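Category: Press Releases > Recycling & Reuse > Computers

FOR IMMEDIATE RELEASE

Tevo opens desktop teardown bench at Tedthorpe, donated PCs wanted

TEDTHORPE, 23rd February — Tevo is taking in old desktop computers again. Towers only for now. The new bench in Tedthorpe is up and working, and the first job is the big one: a stack of retired office machines from the Umley business park, 200 of them, all to be opened, sorted and stripped for usable parts before the end of May.

Last year's total was 2,987 kilos of computer equipment kept out of the skip. Most of that was handled at the old Umley unit, on two folding tables, under bad light. Tedthorpe is a proper bench. Slotted aluminum top, so trays and fixtures can be bolted down where they're needed and moved when they're not.

Work starts the same way for every tower. Power lead out, case on its side, side panel off. Then a look at the board and what is still on it. Green Dell boards like the one on the bench are a familiar sight for anyone who has cleared out an office.

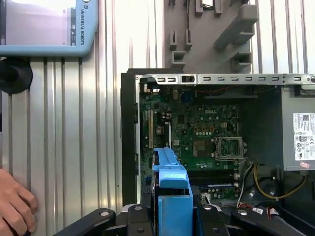
Do donated computers have to be working?

Dead ones are fine, as long as the case is complete and hasn't been stored outdoors. Please tell us at drop-off if you know what's wrong with it. A sticky note on the lid will do.

What gets saved depends on the machine. Memory is tested and matched in pairs. Power supplies are load tested, and anything that whines or smells goes straight to scrap. Processors come out, get cleaned of old paste and go into trays. Boards with an empty socket are still worth keeping if the pins are straight, so the socket gets checked under a lamp before anyone decides.

Cables are slower than people expect. SATA leads, power leads, front panel wires, all of it tangled together after years in a case under a desk. The rule at Tevo is unplug at the connector, never pull on the wire. Leads are bundled by type and go back out with rebuilt machines. 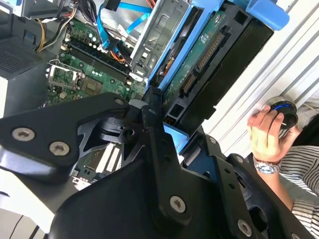 Good leads get reused, the rest are sold for copper, and that money pays for thermal paste, screws and the wipes we get through at a shocking rate. Screws too. Every tower gives up a handful and they all go in the same tub, to be sorted by thread later on by whoever drew the short straw.

Hard drives are handled apart from everthing else. Each drive is logged by serial number when it leaves the case, wiped, then tested. A drive that fails the wipe is shredded. Donors can ask for a written record, free, and business donors get one as standard. Many of the office towers have drives in plastic carriers that release from the cage, which saves time and saves screws. 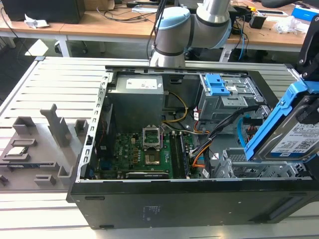
Blue plastic hard drive carrier at the teardown bench, Tedthorpe.

The rebuilt machines go out under the Morsy scheme, which places desktops with households and small clubs that have asked for one. Target for this year is 1,000. Each comes with a keyboard, a mouse, a power lead and a printed start-up sheet. Monitors when we have them. There is a waiting list for monitors so if you have one spare, bring it.

Parts that don't suit a Morsy machine are sold over the counter at Tedthorpe. Memory, drive cages, cards, cases. Prices are marked on the bag. No reservations and no mail order, sorry, we don't have the hands for it.

Drop-off is at the side door on the Tedthorpe unit. Households can bring up to 30 items per visit. Bigger loads, get in touch first so we can clear floor space. Please take out any discs, and remove stickers with passwords on them (we see a lot of these). 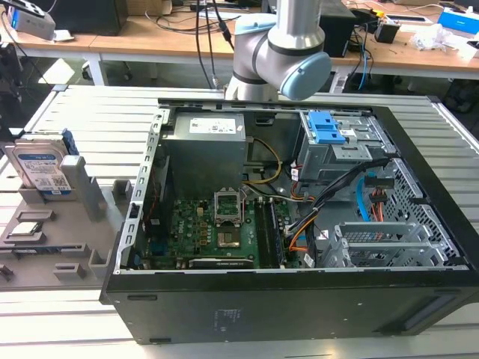 Desktop tower on its side with the panel off, Tevo's Tedthorpe bench.

Not accepted at present: laptops, printers, tube monitors, loose batteries. Laptops may be added later in the year, depending on storage. The Umley unit is closed to the public, please do not leave equipment outside it.

Photos for press use availible on request. Interviews and bench visits by arrangment with the Tevo office in Tedthorpe.

ENDS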